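[Maillard] Re: Evening table, bare pine, and colored light

To: Maillard hot drinks list
Subject: Re: [Maillard] Evening table, bare pine, and colored light

On Saturday you wrote:

> Hi all, longtime reader, second post ever I think. I'm setting up a small
> table against the wall in our spare room, just for the last drink of the
> day. It's the Storon pine one, the knotty kind, and I can't decide whether
> to stain it. In daylight it looks so yellow. The knots jump out at me too.
>
> Also, somebody on here mentioned using a colored bulb for evening cocoa and
> I can't find the post. Does that look nice or does it look like a darkroom?
> I have a shelf full of picture mugs and I'd hate for them all to turn into
> gray blobs.
>
> Last thing, what do you keep on the table besides the mug? Mine fills up
> with mail in two days.

Oh, I have opinions on every single line of this!

First, please don't stain it. Or at least live with it until March before you do. I had the same Storon top and the same itch, and I went as far as buying a can of walnut stain, which is still in the hall closet with the lid on. Pine under a regular white bulb can look like a school gym, I agree with you there. But switch the color of the light and it's a different piece of furniture. The yellow goes away completely and you get coral and salmon and a sort of hot pink along the boards, and the knots go dark and I love them now. They're the best part. I have one I always set my mug next to, I couldn't tell you why.

I think the colored bulb post was mine, or one of mine (I've gone on about it more than once, sorry to the veterans). What I use is a Trosix in an ordinary clamp lamp. It cost 14 dollars and goes through the whole rainbow with a little dial. Purple is awful, green makes milk look spoiled, and then there's a spot between red and pink where everything gets soft and warm and I don't want to get up again. The wall matters more than I expected. Mine is plain, nothing hung on it, so it soaks up the color and goes from pink to a kind of peach. If you have a poster there, try taking it down for an evening and see what you think.

Does it look like a darkroom? At full red, yes, a bit. Back it off toward pink. You can also leave the door open and let some regular light in from the hallway, that brings the whites back.

Now the mugs! This is where I can really put your mind at ease. Dark blue is a loss, it just goes black. Pale gray is nothing much. But yellow holds up beautifully, and so does anything with white figures and black outlines. My favorite for this is a straight-sided Moomin-style one, yellow background, round white characters huddled on green grass with dark leaves and pale flowers over their heads. The leaves get very deep and moody and the characters stay nice and bright. I bought it secondhand at Grindik for 6 dollars, and it holds just under 300 ml if I fill it the way a sensible person would. I don't, so there's a ring on the pine most mornings. Wipe it before breakfast and it comes off. Leave it over a weekend and you'll be sanding.

Besides the mug, I keep a box of tissues out, a big bottle of water, and a few odds and ends along the back. I know that sounds dull, but cocoa steam makes my nose run, and a cube box takes up so little room. Mine is very dark with red, pink and orange petals printed on it, and those petals just glow in this light. I'd honestly choose a tissue box for its flowers again. The tissue sticking up catches the light too, it goes a bit gold along the folds. Mail is banned. Mail goes on the stairs.

The boards from overhead first, then the mug with its flowery neighbor.

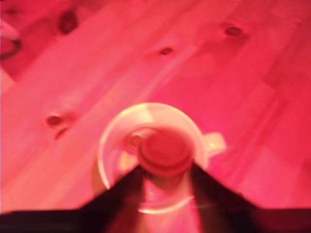
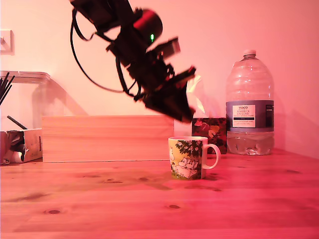
As for placement, put the lamp lower than you think you should. I had mine up on a bookcase for weeks and it was fine, and then I clamped it near table height and got all these highlights on rims and handles that I'd never had before. A pale rim is wonderful for that. If you have any clear glass on your shelf, try some hot apple juice in it under the pink, it looks like a jewel. Milk foam is good as well. Black coffee, well, it's black coffee.

If you do end up wanting some protection on the pine, I'd go with plain clear wax and a rag. One thin coat, wait overnight, buff it with an old sock. It doesn't darken the wood the way oil did on my test scrap, and it still feels like wood under your hand. I've redone mine twice. Don't use a glossy varnish with a low lamp, all you'll see is the bulb.

On the drink itself, since this is supposed to be a list for that: my evening cocoa at the moment is one big spoon of the dark powder, half that of sugar, a pinch of salt, and around 49 seconds of whisking off the heat. Yes, I timed it, once, because somebody in the froth thread insisted a minute was the minimum and I wanted to know. It's thick by then. Pour it right away and give the bottom of the pan to whoever is standing closest.

What's on your mug shelf, by the way? You said picture mugs and then didn't list them, and I'd love to know which ones you try first. Start with anything yellow. And let me know where your knots are, if you've got a pair sitting close together you've got a good board.

Happy sipping from the pink end of the dial!

--
Maillard list: cocoa, coffee, tea and what you drink it from
Reply below the quoted part, please, and trim what you don't need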